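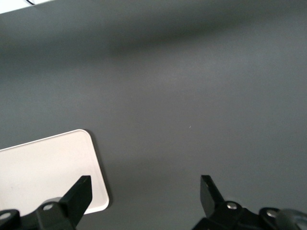 The gray work surface with the white tray at the lower left.

It has been the practice of this blog to report each spring on one area of the household that has received attention. Previous entries have addressed the hall closet and the pantry shelves. The present entry concerns the work table in the back room, which was cleared, cleaned and returned to use in April.

The table came into the household when Elspeth Menzies closed her bookbinding studio in Lestdale and offered several pieces of furniture to former students. I attended her Tuesday evening course for two winters and was pleased to accept. The top is dark gray with a matte finish. Ms. Menzies preferred a dark top for paper work, as the edge of a white sheet is easy to find against it. I have kept to her preference and have declined several well-meant suggestions that the table be painted.

Over the past year the table ceased to serve its purpose. It held mail awaiting a reply, a sewing project belonging to my sister, three jars of dried paste, and the greater part of a postcard collection received from the estate of my uncle, Gaétan Doucette. The collection numbers 3,259 cards, according to the handwritten ledger that accompanied it. Of these, 1,701 are entered in the ledger with a place and a subject. The remainder are entered by number only. It was the arrival of the postcards that made the clearing of the table necessary, for they cannot be sorted on a surface that is also used for opening bills.

The work was carried out over one weekend. All items were removed to the dining room and were not permitted to return without a stated use. The mail was answered or recycled. The sewing project was delivered to its owner, who had believed it lost. The paste jars were discarded. Two bone folders, a steel ruler and a good pair of scissors were retained and now occupy the drawer of the adjoining cabinet.

Cleaning a matte surface requires some patience. Spray polish leaves a sheen in patches and should be avoided. I used a soft cloth, lukewarm water and a very small amount of dish soap, followed by a second cloth with plain water and a third that was dry. The procedure was repeated twice near the front edge, where adhesive had been allowed to set. Readers with a dark table of their own will be aware that it shows every piece of lint. One pale fleck is visible near the middle of the photograph, and I have come to accept that there will always be another.

The white tray deserves a few words. It is rectangular, with rounded corners and a slightly raised rim, and it has been assigned to cards in progress. A card leaves its box, goes into the tray, is checked against the ledger, and then proceeds to a sleeve. No card is to be placed directly on the table. This rule was proposed by Francine Boychuk, a friend of long standing who catalogs printed matter for a regional library, and it has been adopted without amendment. The rim is low enough that a card may be lifted out with one finger and high enough that it does not slide away when a window is open.

Light in the back room remains under review. A broad shadow falls across the upper part of the table, and the middle is noticeably brighter. Sorting is therefore done in the middle, and the far side is left clear. A second lamp has been considered. My husband is of the opinion that the table should simply be moved eighteen inches toward the door, and the matter has been deferred until the cabinet can be emptied.

Sorting has begun with the unidentified cards. The first box contained a large number of harbor views, several hotels, and one card addressed to an Elfriede Schwerdtfeger, with a message concerning the price of plums. Any reader who recognizes the name is invited to write to the address on the contact page.

A further report will be made when the second box has been completed. Comments on the cleaning of matte surfaces are also welcome, particularly with regard to old adhesive.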